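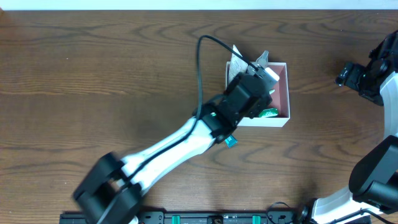
Section 3. Planning and budgeting for your two-arm bench

Read this section before you order anything. Most of the trouble we hear about from new Grondinley owners starts weeks before the crates arrive, with a table that was too narrow or a budget that covered the arms and stopped there. The planning is a really enjoyable part of the project, so give it an afternoon and a big sheet of paper!

3.1 Write down the job first

1. Pick one task you want the bench to do in its first month. Sorting small packets into an open box is a great starter task. The parts are cheap, they come in all sorts of shapes and finishes, and a dropped one does no harm.

2. List every item the arms will touch. Note the size, the weight, and whether the surface is shiny, floppy, or slick.

3. Mark the items that one arm can handle alone. If that turns out to be all of them, price a single-arm bench as well (see the Bonar planning sheet, page 2). You can add the second arm later on the same base rail.

Note: Thin packets are harder to grasp than they look, especially when they lie flat on the table. Put a line in the budget for spare fingertips from day one.

3.2 Choose the table

1. Measure the table you have. A solid wooden top is a fine choice and takes clamps well. Glass tops and folding tables are not supported.

2. Tape the base rail outline along the front edge, using the paper template packed with this manual.

3. Tape the reach circle for each arm. The circles overlap in the middle, and that shared area is where your box should go.

4. Leave at least 8 inches of clear table past the outer edge of each circle. Elbows swing out farther than most people expect - and they do it quickly.

CAUTION: Do not count on a wall to stop an arm. If the table must stand against a wall, move the base rail forward until both circles are clear of it.

3.3 Plan the cables

Cables get left off nearly every first order, and they are the cheapest thing to get right. Where a cable runs outside an arm, it needs a generous free loop at the wrist so the gripper can turn without pulling on the connector. That loop stands well above the arm in some poses, so check for shelves and lamps overhead.

1. For each arm, order one cable set in the long length. The short length is for fixed-wrist tools only.

2. Add one spare set for the bench. You will use it.

3. Budget for cable clips along the links and base. Leave the wrist loop unclipped.

CAUTION: A loop that is too tight will wear out the connector. A loop that is too loose can catch on the rim of a box. Move each arm by hand through its full reach, with the power off, before you settle on a length.

3.4 Fill in the budget

The arms and the base rail are one line on your quote. The lines below are the ones people forget. Prices are from the current Nirkstead parts list, in dollars, before tax and shipping.

Grippers, cables, clips, and mounting kit for two arms: 1,544
Spare fingertips, pack of 4: 200
Filip bench controller: included with the base rail
Table, lighting, and practice items: your choice

Practice items can cost next to nothing. Shallow boxes with thin rims, sample packets, tea bags in wrappers - raid the kitchen and the supply closet. A box with an inside color that contrasts with your parts makes it much easier to see what the fingers are doing.

Note: If your purchasing office wants one order number, ask for the quote as a bundle. Separate orders can ship on separate dates, and a base rail without its mounting kit is no fun at all.

3.5 Before you send the order

1. Check that both reach circles fit the table.

2. Check that the wall outlet is within reach of the controller without an extension cord.

3. Check that the emergency stop can be pressed from where the operator will sit.

4. Confirm the fingertip style. Blunt tips suit boxes and flat packs. Pointed tips get into corners better, but they can pierce thin film. Mixed sets can be ordered.

5. Keep the taped table as it is until delivery. You will need the outlines again in Section 4, Mounting the base rail.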